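February 12, 2024

I moved to this apartment in April and there is one drawer in the kitchen that I never organized. I think every home has it. In my mother's house it was the drawer under the bread, and we called it "the stomach", because it ate everything. Mine is next to the stove. Last weekend I could not close it anymore. A ruler had come up at the back and was pushing against the wood, and I had to put my arm inside up to the elbow to get it free. So I decided to empty everything.

My friend Declan Fairweather did the same with his garage in the fall and he gave me one advice: do not sort inside the drawer. Take all out, put it on a big surface, and then look at it. He said that if you sort inside, you only move things from left to right and feel tired. I believe him, as I did exactly this two times before.

The big surface in my home is the dining table. First I had to take away the newspapers and the fruit bowl, and then I put a cloth on it, the yellow and white checkered one. My aunt bought it at the market in Burnik and I use it for everything except guests. It is washable, it goes in the machine, and it still has the fold lines from the closet because I don't iron tablecloths. I don't know anybody who irons tablecloths, except my aunt.

Then I carried the drawer to the table and I began to take things out. I will not write down everything. There were batteries (I tested them with the flashlight, most were dead), a key for a bicycle lock I don't have, instructions for a radio in four languages, but not in mine, and 34 of those small wire ties that come with bread bags. I know the number because I was curious to know what kind of person I am. There was also a gift card from Costigan, the hardware store, with a value of 18 dollars. It has no end date! I was so happy about it that I stopped and made coffee.

After coffee I made my groups. I tried first to make them by size, and this was a mistake. Small things have nothing in common with each other. Then I tried by room: what belongs in the bathroom, what belongs to the hallway, what is for the kitchen. This was better, but many things don't belong to any room. String, for example. Where does string live? Glue? In the end I made the groups by the question "when did I last look for this?" If I looked for it in the last year, it gets a place in the drawer. If I did not look for it, it goes to a box, and the box goes under the bed until next winter. If I never open the box, I can give it away without feeling bad.

I must say this question is harder than it sounds. I hold a thing in my hand and suddenly I remember that I needed it, maybe in the summer, maybe for the balcony. Wilson Mosquera from my building came up to return a pan while I was in the middle of it, and he offered to answer for me. He is very strict. In his opinion I did not look for anything in the last year. I gave him the bicycle key and he went home with it, I am not sure why.

The next thing I did was go back to the table with only the things that I could not decide about. I gave them the far side of the cloth, near the folding screen, and I kept the side near my chair free so I had space to work.

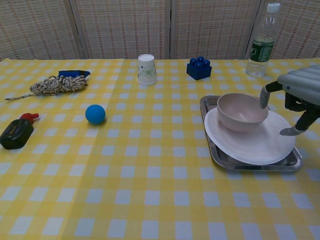
Rope is a good example of my problem. I use it maybe once in a year, but when I need it, I need it the same minute. I cannot wait for the store to open. So rope stays, but not in the kitchen. I put a hook on the inside of the closet door, and all the long things will hang there together, also the extension cord.

For the drawer itself I bought dividers. They are from Plakport and they cost 19 dollars for the set, which I found a little expensive, but they can be pulled longer or shorter and they stay in place without screws. My drawer is not deep, so please measure yours before you buy. I measured only the width and I had luck with the height. With the set I made three long sections and one short one across the front. In the short one are the things I use every day: scissors, tape, a pen that writes.

The whole work took nearly 3 hours, with the coffee and with Wilson. The box under the bed is not full. The tablecloth is back in the closet, folded on the same lines as before, and this week I want to use the card from Costigan to buy one more hook and some new batteries. If you have a good system for cables, please write it in the comments, because the cables are still in a bag behind the door and I have not opened it yet.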